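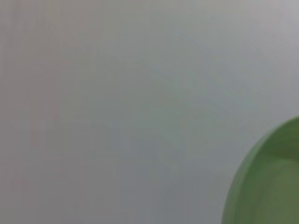 The Briltine Study Room at the Tratano Branch Library reopened to readers in March after a period of cleaning and reorganization. A single curved green form meets a broad expanse of pale gray. The gray carries no printed pattern or lettering, and it changes only slightly in tone, becoming lighter toward one corner and a little warmer along the left side.

The room measures 20 feet in length and seats six readers. Its reference collection of 206 volumes has been returned to the shelves in call number order. Color samples reviewed during the project were supplied by Udura and may be consulted at the front desk on request.

Visitors wishing to use the room should reserve a place in advance. Page last revised March 21, 2020.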